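Subject: Re: [eltik-rooms] Sorting tables and stationery, start of term
Date: 2023-01-22
From: Stores and Facilities, Cloltelari Centre

Dear list members,

Thank you for the replies received to date. One point requires an answer before the order with Wunderlich is finalised.

> Our group at Plumov would prefer lidded tubs to the open
> mesh baskets. Small items are easily lost in a basket, and
> three per table seems few. Could each table also be issued
> with its own pens and pencils?

The Centre will retain the open baskets. Their contents can be checked without handling, and they may be rinsed and stacked at the close of a session. The allocation remains three per table, in different colours, to be placed in a row along one side so that the rest of the tabletop is kept clear for work. An order for 50 replacement baskets has been prepared, with delivery expected in March.

Pens and pencils will be issued to each table from the coming term. Groups are asked to return them to the stationery cupboard in the colour in which they were signed out, and to report any shortage in writing to this office. Requests for additional tables should be limited to 2 per group.

Stores and Facilities
Cloltelari Centre 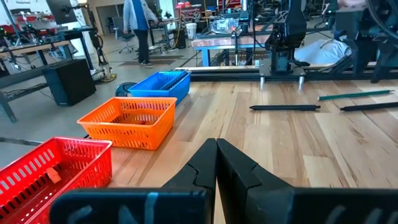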